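Renato Dimaculangan had two jobs before he opened Wollen, and he disliked the hours of both. The repair shop he runs now closes at 4 in the afternoon, and he doesn't plan to change that.

"People told me I'd lose the after-work crowd," he says. "I did lose some of them. The rest drop things off on Saturday." 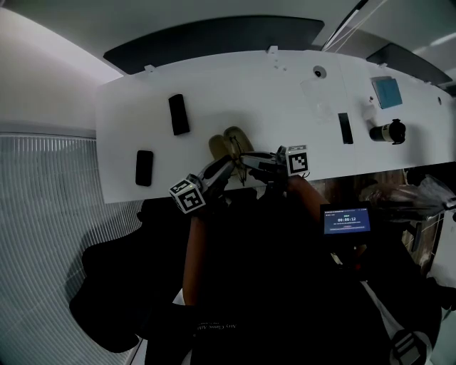
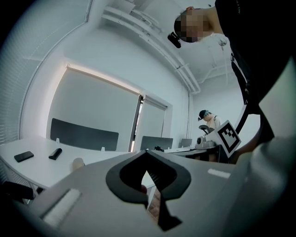
Wollen mends coats, bags and knitwear. Dimaculangan learned to sew from an aunt and learned prices the hard way. For his first winter he charged the same for a zipper as for a button.

"A zipper in a lined coat is two hours if the lining fights you," he says. "I was paying to work."

Last year the shop took in 1156 items. Coats made up the largest share, followed by sweaters with moth holes. He turns away leather — he doesn't have the machine for it — and sends those customers to Reet Siliņa across the river.

His one employee, Samah Younis, does the darning. She would like customers to wash things first.

"I put up a sign," she says. "It helped for a week."

The lease runs for another two years. Dimaculangan hasn't decided about renewing. The rent went up in September, and he has 20 coats on the rail to finish before he sits down with the numbers.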